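共同作業机の片付けと拭き取りに関する実践報告

ギオン・タナー
提出日 2026年2月6日

1. 取り組んだこと

Skellbridge工作室の木の作業机を対象に、使ったあとの片付けと天板の拭き取りの手順を決め、4週間試した。この報告書では、手順を決めるまでの経過、実際にやってみて変えた点、残った問題を書く。

作業机は授業の課題でも個人の制作でも使う。決まった持ち主がいないため、工具や部品が前の人の置いたままになりやすい。道具を借りに来た人が机の上のものを端に寄せ、その次の人がまた別の端に寄せる。探し物のほとんどはこの「寄せる」動作から生じていると考え、課題の対象に選んだ。

机の担当になったのは2人で、私が片付けの手順を、もう1人が拭き取りの手順をまとめた。後半は分担をやめて、両方を一緒に見直した。

2. 机の上のものの分け方

初めは材質で分けようとした。木、金属、プラスチック、紙である。紙の容器と木の端材はすぐに分けられたが、柄が樹脂で先が金属の工具をどちらに入れるかで意見が割れた。ケーブルも同じで、被覆を見るか中の線を見るかという話になってしまい、使う人に覚えてもらえる分け方ではなかった。

次に、動かしてよいかどうかで分けた。

その場に残すもの
机や台に固定してあるもの、配線がつながっているもの、次の作業でもそのまま使うもの。位置を変えたいときは使っている人に聞く。

戻すもの
手で使う工具、巻き尺、はさみ、ペンなど、棚に場所が決まっているもの。作業が終わったら棚に戻す。

預かるもの
持ち主や用途がその場で分からないもの。印刷した樹脂の部品や、外れたねじなどがここに入ることが多い。

この3種類にしてからは、迷う時間がかなり減った。固定してある樹脂の部品も外れた樹脂の部品も材質は同じだが、片付けるときに必要な判断は違う。白い板や金具は、ねじで留まっていれば触らない。留まっていなければ預かる。言葉にすると当たり前だが、最初の分け方ではこれが抜けていた。

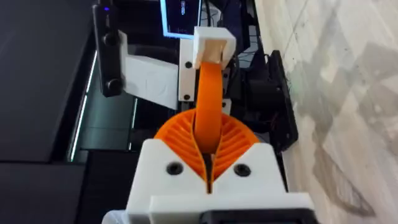

分け方の表は紙に印刷して棚の横に貼った。最初の版は文章が長く、立ち止まって読む人が少なかった。書き直した版では見出しと例だけを残し、細かい説明は工作室のノートに移した。字を大きくしたことより、例に実際に机の上にある品物の名前を入れたことのほうが効いたと思う。

ねじについては別の問題があった。拭くときに布に引っかかって床に落ちる。小さいねじは床に落ちると見つけにくい。そこで、拭き取りの前に必ず天板の小さいものを手で集めることにした。ほうきや布でまとめて寄せるのは禁止にした。時間は余計にかかるが、落としたねじを探すよりは短い。

3. 容器の選び方

預かるものを入れる容器には、Comenの浅い仕切り箱を使う案があった。仕切りがあると種類別に入れられるが、丸い部品や長い部品が入らない。入らないものは箱の横に置かれ、結局それが机に残る。使い始めてすぐ、箱の周りにものが集まるようになったので中止した。

代わりに候補にしたのが、食品などが入っていたような丸い紙の容器である。口が広く、手を入れて底のものを取り出せる。軽いので拭くときに片手で持ち上げられる。欠点は水に弱いことと、中が見えないことだった。水については、拭き取りの間は棚に上げておけばよい。中が見えない点は最後まで解決できず、側面に付箋を貼って中身を書くことにしたが、書き忘れが多かった。

容器の置き場所も何度か変えた。手前に置くと腕が当たる。右の端に置くとケーブルに引っかかる。奥の中央付近がいちばん邪魔にならないという意見が多く、そこを基本の位置にした。ただし身長の低い人には手が届きにくいという指摘もあり、椅子に座って作業する人が多い日は少し手前に寄せてもよいことにした。

布、付箋、紙テープなどの購入費は合わせて1048円だった。容器は家で空いたものを使ったので費用に含めていない。

4. 天板の拭き取り

拭き取りの手順は次のように決めた。

小さいものを手で集めて容器に入れる。
戻す工具を棚に戻す。
乾いた布で粉や切りくずを取る。
固く絞った布で木目に沿って拭く。
乾いた布でもう一度拭く。

木の天板は汚れが目立たないと思っていたが、明るい色の天板だと光の向きによって拭き跡がよく見える。窓側からだときれいに見えても、反対側に立つと布の通った筋が残っている。手順の最後に乾いた布を入れたのはこのためである。

洗剤は二通り試した。Flolbridgeの中性洗剤を薄めたものは油の汚れには使いやすかったが、濃いまま使うと表面につやのある跡が残った。水だけのときは跡は少ない代わりに、指の跡が取りきれないことがあった。普段は水だけにして、油や接着剤が付いた部分にだけ薄めた洗剤を使うことにした。

難しかったのは、その場に残すものの周りである。動かせないものの際まで布を入れようとすると、ケーブルに手が当たる。布を小さく折って指先で拭くと届くが、力の入れ方が変わるので、そこだけ筋が残りやすい。全面を均一に仕上げることはあきらめ、手を置く場所を先にきれいにするという順番にした。

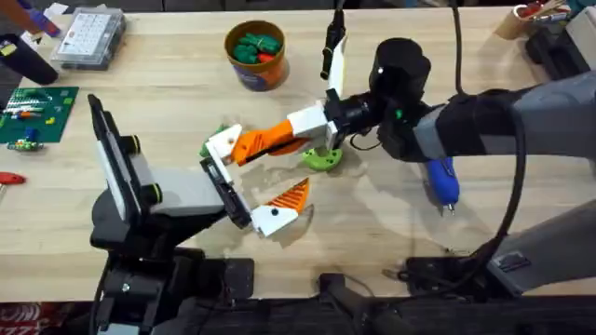 もう一つ決めておく必要があったのは、作業の途中で机に置いてよいものの範囲である。使うたびに全部戻すのでは不便なので、柄のある工具はその作業が終わるまで机に置いてよいとした。先が金属の工具は、先を人のいるほうに向けない。これは授業で配られた安全の資料にもある内容で、新しく決めたことではないが、表に書いておくと声をかけやすい。

穴の開いた円盤のような薄い印刷部品は、預かるものの中でも扱いに困った。平らに置くと天板に張り付いたようになって爪でも取りにくい。拭くときに見落として布の下に入れてしまった人もいた。黄緑のような明るい色の部品は見つけやすいが、木に近い色のものは手で触るまで気づかない。印刷するときに材料の色を選べるなら、机の色から離れた色にするのがよいと思う。

5. 使った人の意見

工作室をよく使う人に聞き取りをした。表を見て片付けたという人が多かったが、表を知らずに、容器があるから入れたという人もいた。表がなくても容器の位置が決まっているだけで一定の効果があるようだ。

否定的な意見もあった。預かりの容器に自分の部品が入れられてしまい、探すのに手間がかかったというものである。その人は翌日も続けて作業するつもりで机に部品を置いていた。この場合は「その場に残すもの」になるはずだが、他の人からは見分けがつかない。そこで、残したいものには名前を書いた紙テープを貼ることにした。決めたのが最後の週だったので、定着したかどうかは確認できていない。

ケーブルの端が机の上に出ている状態については、気にならないという人と、抜けているのかどうか分からなくて触れないという人に分かれた。端に行き先を書いた札を付ける案が出たが、札が増えると拭くときに邪魔になるため、今回は見送った。

6. 残った問題

容器の中身を定期的に確認する日を決めていない。期間中は私が気づいたときに見ていたが、担当がいなくなると底のほうに部品がたまると思われる。

布の交換の目安も決められなかった。見た目で汚れていれば替えることにしたところ、人によって判断がかなり違った。洗剤が残った布で拭くとまた跡が付くので、洗剤用と水用の布の色を分けることまではした。青い布が水用、黄色い布が洗剤用である。

また、試した机は一つだけである。隣のOgundipe室の作業机は天板が金属で、同じ拭き方が合うかどうかは分からない。分け方の表はそのまま使えると思うが、固定してあるものの種類が違うため、例の部分は書き直す必要がある。表の元データと聞き取りの記録は工作室のノートの後ろに綴じてある。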